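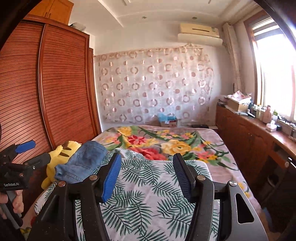
*Two hand-held grippers over a bed with a palm-print sheet and a folded pair of jeans. View from the camera on one of the grippers.*

**Bedrooms, one fold at a time: Lorenz Brunner on collecting cloth data**

July 25, 2026

Lorenz Brunner runs home collection for the Nerness project, which trains a two-arm policy to handle clothing and bedding. His part of the work ends when a recording is accepted. What the model does with it is the concern of another team, although he reads their failure reports every week.

The current set covers 85 homes. Each home contributes one or more rooms, and bedrooms make up the largest share. "We began with a table in the office and a stack of new towels," Brunner says. "The model learned the towels. It also learned the table. Put a towel on a quilt and it would close on the quilt."

He now asks collectors to work on whatever bedding is already there. Printed fabric on printed fabric is the case he wants most. A sheet with leaves lying on a blanket with flowers gives the model few easy edges, and the border of the item has to be found from folds, shadow and the way the print breaks. "A plain sheet on a plain mattress is fine for checking that your clocks agree. Past that I don't need many."

Denim gets its own section in the task list. It is stiff at the seams, it holds a crease, and a folded pair of jeans is several layers thick at one end and thinner at the other. Collectors are told to grip near a seam where they can and to leave pockets alone, as a finger that enters a pocket tends to produce a recording that has to be thrown out.

Brunner's rules for a session are short. Start and stop on a spoken cue. Keep both grippers in use, even if one only holds the cloth down. Do not tidy the room first. The last rule came out of a review in March, when Gilles Gaillard, who handles quality checks, found that collectors had been clearing every bed before recording.

"I had 111 episodes from one batch, and there was nothing on any of the beds except the item being folded," Gaillard says. "No toys, no second garment, no boxes by the wall. I marked the whole batch as low value. The motion was good. The rooms were the problem."

Gaillard checks each episode twice, first by script and then by eye. The script looks for dropped frames, gaps in the pose track and jaw readings that don't change. The second pass is slower. He watches for grasps that close on two layers when the task calls for one, and for long pauses with the jaws open above the cloth.

"A pause of a second is fine. People think. If it runs longer, the model picks up the waiting," he says. "We trim what we can. If the pause is in the middle of a fold, I send it back."

Windows are his other complaint. A bright window to one side can wash out a good part of a wide-angle view, and the exposure shifts as the wrist turns. Brunner's team argued for some time over whether to ask people to close their curtains. They decided against it. "Homes have windows," Brunner says. "If the pose track survives, I keep the episode." Gaillard agrees in principle but tags the episodes so they can be weighted separately.

The pose track is the weak point. It relies on fixed detail in the room, and bedrooms vary a good deal in that respect. Louvred doors, cabinet edges and patterned curtains give the tracker something to hold. A bare wall behind a white duvet does not. Of the last 569 episodes submitted, 200 were flagged for drift on the first run. Most were recovered by reprocessing with a longer window. Gaillard would not give a figure for the rest until the Prarivetti batch is done.

Asked about fatigue, Brunner says it shows up in the data before collectors mention it. The grip points drift toward the near corner, and lifts get lower. He has capped sessions and put a break between items. He also rotates the order, so that sheets don't always come last.

The next round moves to Wavham, where the homes are smaller and many beds stand against a wall on one side. Brunner expects more one-sided reaches and more cloth dragged over edges. He has asked for fitted sheets as well, which the current list leaves out.

"Gilles doesn't want them yet," he says. "He wants the jeans finished first."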